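14 min read

4. What people put on the bed

I came to beds late in this project. When Ismael Quintana and I started the Greenwood study, we were going to write about kitchens, because everybody writes about kitchens, and we had a nice tidy plan for counting what lands on counters. Then I sat down with the diaries people had kept for us (3079 entries, all told, which took me most of a winter and a lot of tea) and the bed kept turning up. People weren't writing about sleep. They were writing "put it on the bed for now," over and over, in almost those exact words, and I started underlining it, and pretty soon I'd run through a whole pen.

So this section is about the bed as a work surface. I'll say up front that I'm guilty of all of it myself. There is a winter coat on mine as I type.

4.1 The biggest table in the home

Of the diary entries, 483 mention the bed while the person is doing something other than resting: folding, sorting, packing, wrapping presents, laying out clothes for a trip, going through papers. The kitchen table shows up too, of course, but it has meals to get through and someone always wants it back. A bed is free for most of the day, it's wide, it's soft enough that you can drop things on it, and you can walk around at least one side. One woman in our Siltus group called it "the only flat place I own that isn't already full," and I wish I'd come up with that myself.

The catch is bedtime. Whatever is on the bed has to go somewhere by night, and this is the part I find fascinating! A pile on a chair can sit there until September. A pile on a bed has a deadline built in. Several people told us they use this on purpose, dumping clean laundry in the middle of the mattress in the morning so that they can't get out of dealing with it later. Others admitted that the pile just moves to the floor at eleven and goes back up on the bed the next day. Feven Derese, who coded the diaries with me, named this "the commute," and the name stuck.

4.2 Cloth first, and then the box

When we looked at what people were handling, cloth came first by a mile. Shirts, towels, pillowcases, whatever needed folding or had been folded and come undone again. Cloth is funny stuff to tidy. A plate is a plate whichever way you pick it up, but a piece of fabric dropped on a bed loses its outline, and you have to find an edge or a corner before you even know what you've got. People grab it by whatever fold is sticking up, lift, and have a look. Our diarists hardly ever wrote this step down (why would you?), and we only learned to ask about it after sitting in on a few folding sessions in Mudora.

The second thing is the box. I hadn't expected boxes at all. Figure 7 has a fairly ordinary mix of the two: crumpled blue cloth lying over a pale fitted sheet, and up in the corner, against the wall, a brown cardboard box printed for N95 medical masks.
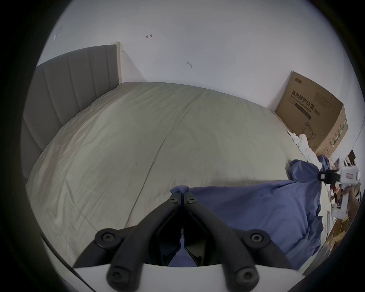
Figure 7. Cloth and a cardboard box on a bed.

I got quite attached to the boxes. A carton has a life after whatever it was bought with, and in our diaries it ends up holding chargers, socks, letters, baby clothes that somebody is saving for a cousin. The printing on the side stops meaning much to the people who live with it. They say "the mask box" or "the printer box" the way you'd say "the top drawer," and they know what's in there, and a visitor would have no chance. When we asked people in the Warkus homes to list their storage furniture, they left these boxes out every single time, and then mentioned them five minutes later when telling us where things were kept. We've added a separate question for them in the next round.

Feven thinks the box gets onto the bed as a kind of helper, something you bring over to sort into, and that it stays because it's no trouble. I think sometimes the bed is simply where the box lives, at least in the daytime. We went back and forth on this for weeks and the diaries don't settle it. In 122 entries a box or bag is mentioned together with the bed, but most of them don't say who put it there or when, so I can't give you a clean split between the two readings and I'd be making it up if I tried.

4.3 A word on "mess"

We asked everyone to tell us when they considered the bed messy, and the answers were all over the place. For some people a wrinkled sheet was enough. For others you could have half the closet out and it was fine, as long as they were in the middle of something. Being in the middle of something seemed to excuse nearly anything. Only 2 people said a bed with things on it was always a mess, and they turned out to be married to each other, so I've been careful about how much weight to put on that. The follow-up interviews, which Ismael takes up in the next section, go into how couples split the sorting and who gets to say when it's finished.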